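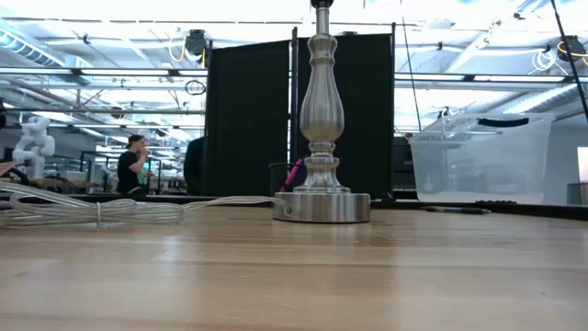 March 31, 2022

In at eight, lights already on. Spent the morning on the lamp task for Kassa. The base has a heavy foot and a narrow neck, and the arm keeps wanting to take it by the neck, so I am recording as many grasps lower down the column as I can stand. I did 47 before lunch and threw out the first few, where I had the start position wrong.

The cord is the awkward part. If I leave it in the same loops every time, the model will learn the loops. I now pull it about a bit between runs and let it fall where it likes, with the tie still on. Tomorrow I will try some with the tie off.

I left the pen and the pencil cup on the table. Predenden asked for a few ordinary things near the target and those will do. They can be moved every ten runs or so. The metal picks up the ceiling lights badly and the depth readings go patchy on the silver, worst on the bulge. I made a note of it and carried on.

The target for this set is 300 good runs, and 800 across all the household objects by July. Gevum say they got by with 700 on their side but they didn't have anything with a cord.

Labelling after lunch. Slow. The Kirnetti tool lost my place twice and I had to go back through the clips to find where I was. Wrote the failure notes by hand in the end and typed them up at four.

Still to do: rename the morning's files, check the wrist calibration, ask whether a shade is coming or if we train on the bare base only. Left at half five. Shoulder sore from the controller.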